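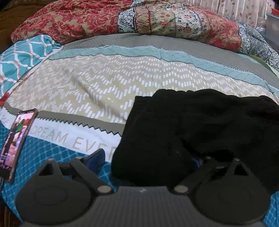
Dark clothes are leaving a grey cast on our printed quilt and I would like to know whether this is dye transfer or just fibre shedding, as the treatment is presumably different. The quilt is used as the sorting surface for all the clean washing, every load, before it is folded and put away. The black things tend to get put down in the same place, across the beige zigzag panel and over the end of the DREAM EVER lettering, on the white band. The colour change is slight and I can only find it in daylight by comparing that area with the same part of the pattern further along. Brushing removes part of it. A damp white cloth rubbed on the area picks up a faint grey, but I can't tell whether that is colour or very fine fluff.

Details, in case they matter. The care label has been washed so often that I can only make out the 40 degree symbol. The clothes are washed at 30 on the dark programme with Hetetti liquid and dried on an indoor airer, and the thicker items sometimes come off it not fully dry at the seams. The worst offender is a black fleece top, 436 g on the kitchen scales. I have tried one Pidusine colour catcher sheet with the darks and it came out mid grey.

I would prefer to carry on sorting on the bed, there being no table large enough. Is there a way of doing that without the marks, and how do I get the existing ones out?

Posted by marlpit in Laundry and Fabric Care, 2018-11-10
Viewed 1,021 times

Replies

hobbin_k

It's dye. Cheap black always does it. Wash the quilt hot with bleach and put a sheet down next time.

marlpit

The quilt has blue and teal on it so I am not going to use bleach. Agree about the sheet.
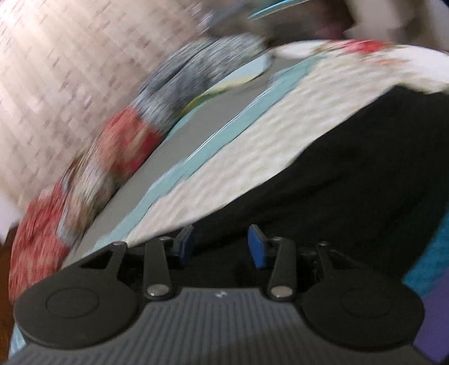

Eyvindur Riis
Paewai

Please disregard the bleach, as you already have. On a print with several colours it will take the blue down before it does anything useful to the grey, and if any of the stitching is nylon it will yellow.

You may well have both problems at once. They can be separated with a simple test. Press a strip of wide parcel tape on the grey area, lift it, and repeat with fresh strips until a strip comes up clean. Look at the area in daylight. Whatever has gone was fibre. Whatever is left is in the cloth. Do this before any wetting. Your damp cloth result doesn't distinguish the two, because wet cotton will collect loose fibre as readily as loose dye.

Then test the fleece. Dampen a piece of white cotton, rub it firmly on an inside seam, let the cotton dry and tape the fluff off it. If the cotton is still grey, the garment is losing dye by rubbing. Polyester fleece is normally fairly fast, so my guess is that the fleece is shedding and something else in the dark pile, probably cotton, is losing colour. Damp seams resting on a pale surface are the usual route. The colour catcher sheet tells you that dye is coming out in the wash. It does not tell you which garment it came from.

For the fibre part:

Tape or a rubber-edged brush, worked in one direction.
Tumble the quilt on cool air only for 20 minutes, with the filter emptied first.
On any raised quilting, where the cloth is pebbled, use tape pressed in with the fingertips. A brush rides over the top and leaves the fluff in the hollows. Pale cream pieces show it worst.

For the dye part:

Check an edge of the blue border for fastness with a wet white cloth.
Soak the whole quilt in cool water with a colour-safe oxygen powder, at the dose on the packet for soaking. Spot treatment on a printed panel tends to leave a ring.
Wash at 40 in a drum large enough for the quilt to turn over freely. If yours isn't, use a launderette machine.
Look at it wet. If grey remains, soak again before drying. Do not tumble it warm until you are satisfied.

As for sorting on the bed, a flat cotton sheet over the quilt is enough provided the clothes are dry. If they are not dry at the seams the sheet will pass the damp through, and the clothes should go back on the airer. I use an old Cluver single sheet, plain white, 310 g of it after trimming. Being white it also shows which garment is responsible. Put the darks down one at a time with a gap between them and check under each as you fold it.

marlpit

Tape test done. Most of it lifted, a faint patch remains at the edge of the beige panel. The fleece rubbed clean. A pair of black cotton leggings did not. Will soak the quilt when there is a dry day to hang it.

tansyrow

Same trouble with black socks. We turn them inside out for the first few washes and it did seem to help, though I never tested it properly. Vinegar in the rinse made no difference that I could see.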